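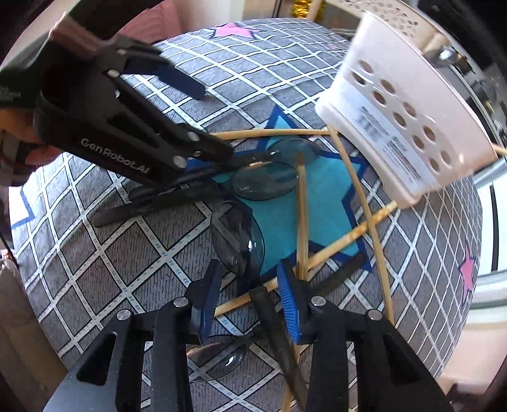

I've been going to Jerngate women's rugby games since November, and I need to talk about the second half against Stomum, because I still have no voice left! We were down by two scores at the break, the wind was straight in our faces, and the people next to me were already talking about where to get soup.

Then Trinity Ostrowski came on at scrumhalf. She's tiny and she never stops yelling. Her first pass went flat and hard across the front of the Stomum forwards, and Mavis Zamora ran onto it at full speed like she'd known where it would be since breakfast. Try under the posts. The whole bank went up (we get 200 or so people on that bank when it's dry, and every one of them was screaming).

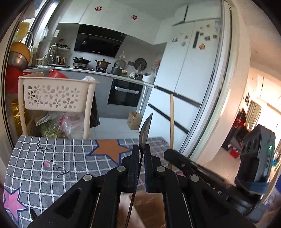

So why do I keep going on about the scrumhalf?

She decides how fast everything happens. The ball comes out of nearly every ruck through her hands, and if she's quick, the defense is still getting back on its feet when the next runner arrives.

You could see it in the last quarter. Stomum's big pack had been winning the collisions all afternoon, and now they were walking to scrums with their hands on their hips. Felicja Ziółkowski stole two lineouts in a row, and the second one turned into a rolling maul that went on and on, me and Clyde Ferreira hanging over the rail shouting "keep it tight" as if anybody could hear us.

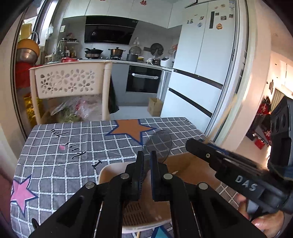 The maul fell over a yard short, the ref had her arm out for the penalty, and Sorcha Gallagher tapped it and just went. No look at the posts, no chat, head down and through two tacklers. I have watched the clip 66 times. The conversion from the touchline wobbled all the way and crept inside the post, and we were in front by a point with four minutes to hang on. Those were very long minutes!

Next up is Qiu away, on their lovely sloping field. I've got room for two in the car if you don't mind singing.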